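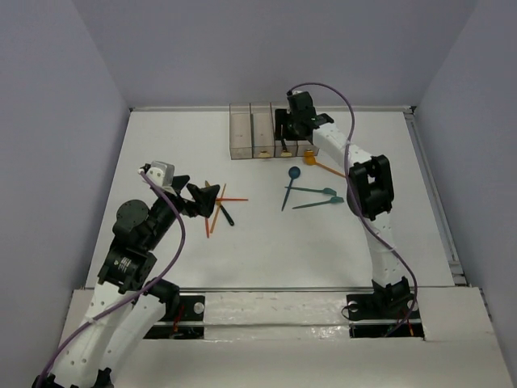

Le nez de Fadine

À huit heures pile, Shagufta Paracha poussa la porte d'Odora et respira un grand coup. Cèdre, poivre rose, un soupçon de pluie sur l'ardoise ! Elle aurait pu pleurer de joie. Trois ans qu'elle rêvait de la parfumerie du vieux Jireš, et voilà qu'on lui confiait l'orgue tout entier, 3,081 flacons rangés par familles, du plus vert au plus sombre.

— Touche à tout, lui dit Vojtěch Zelenák en lui tendant une blouse trop grande. Sauf au 57.

Naturellement, elle ne pensa plus qu'au 57.
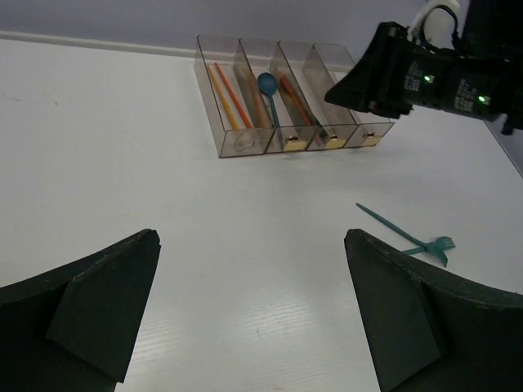
Elle tint jusqu'à midi. Quel matin, pourtant ! Elle avait marié la figue au tabac blond, noyé un jasmin dans le vétiver, éternué deux fois dans l'iris (un crime, paraît-il). Puis Zelenák sortit chercher du pain, et ses doigts trouvèrent le bouchon tout seuls.

Oh, cette odeur ! De la farine chaude, du savon, la laine d'un manteau de novembre. Et au fond, tout au fond, la cuisine de sa grand-mère à Fadine, avec la radio qui grésillait et les abricots qui cuisaient dans la grande bassine. Shagufta s'assit par terre. Elle riait, elle avait les joues trempées.

— Alors ? demanda Zelenák, revenu sans bruit, la baguette sous le bras.

— C'est chez moi !

— Pour moi, c'est une écurie. Jireš y sentait la mer, et il n'a jamais écrit la formule. Quarante ans que je la cherche.

Elle se releva, attrapa une mouillette, puis une autre, déjà fébrile.

— Il y a de l'abricot, j'en suis sûre. On commence par là ?

Il posa le pain sur l'orgue et retroussa ses manches.

Commentaires

Matúš Hrubý
J'ai senti les abricots ! Une suite, vite.

Ezequiel Aranda
Très beau. Chez moi, le 57 sentirait l'atelier de mon père, la colle et le café.

À lire aussi
Les horlogers d'Usance
Une valse pour Vojtěch Krajčí
Le dernier tram de novembre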